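Ticket 378: Oven 2 running cool on the crinkle tray program, cookies spreading flat
Site: Grerley bakery, Stestcombe
Equipment: Soriano double deck convection oven, Trutunum controller
Opened: November 8, 2021
Priority: Normal
Status: Pending parts

Problem as reported
Molasses and sugar cookies from Oven 2 are spreading past the scoop spacing and coming out pale in the center. Same dough, same scoop and same sheet pans in Oven 1 give normal results. The display on Oven 2 reads 350 F through the whole bake. Bake time has been stretched by 2 minutes on the night shift as a workaround. This dries the edges and does not fix the spread.

Checks done

1. Dough. Butter temperature at creaming was 66 F. Flour weighed at 2,000 g per batch, matches the recipe card. Scooped dough rested in the cooler overnight. No change made to the recipe since October.

2. Pans. Swapped pans between ovens. Fault stays with Oven 2.

3. Oven temperature. Placed a probe on the center rack, empty oven, set point 350 F. Average over three heating cycles was 337 F, or 13 degrees under the display. Oven 1 with the same probe averaged 350 F.

4. Door gasket. No tears, closes evenly on all four sides.

5. Fan. Runs in both directions, reverses on schedule. Blade clean.

6. Controller. Offset field in the service menu was at 0. Entered +13 and saved. Offset was back at 0 after a power cycle. Repeated once, same result.
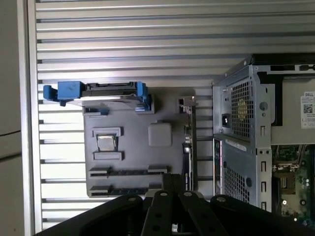
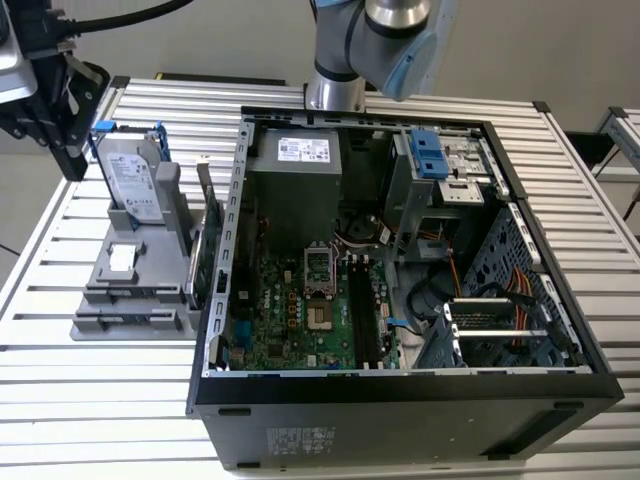
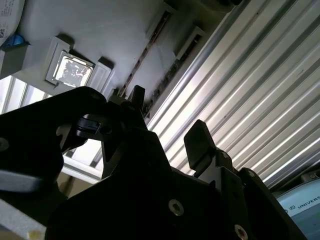
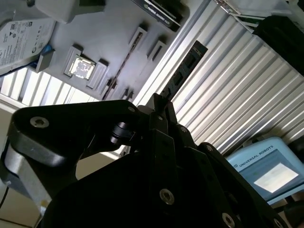 Comment added to ticket, Stestcombe night shift:
We saw the offset drop out too, and it isn't only the offset. The cookie program went back to the default 12 minute bake after the breaker was switched off for cleaning. Chilling the scooped dough longer helped a little with the spread, but the centers were still pale. Can we keep using Oven 2 for bread in the meantime?

Response
Yes, for bread. Set it to 363 F and check the first load with a probe thermometer. Do not use it for cookies or meringue until the controller is repaired.

The lost program points to the settings memory on the controller board. The low reading is a separate fault, most likely sensor drift. Both will be handled on the same visit.

Parts requested
Controller board, Trutunum, 1
Oven temperature sensor with lead, 1

After fitting
Load the cookie program again by hand and leave the offset at 0. Run three empty cycles with the probe on the center rack. If the average is within 5 degrees of set point, bake one test sheet of sugar cookies in each oven from the same batch and compare width and color. Power cycle at the breaker and confirm the program is still there before closing the ticket.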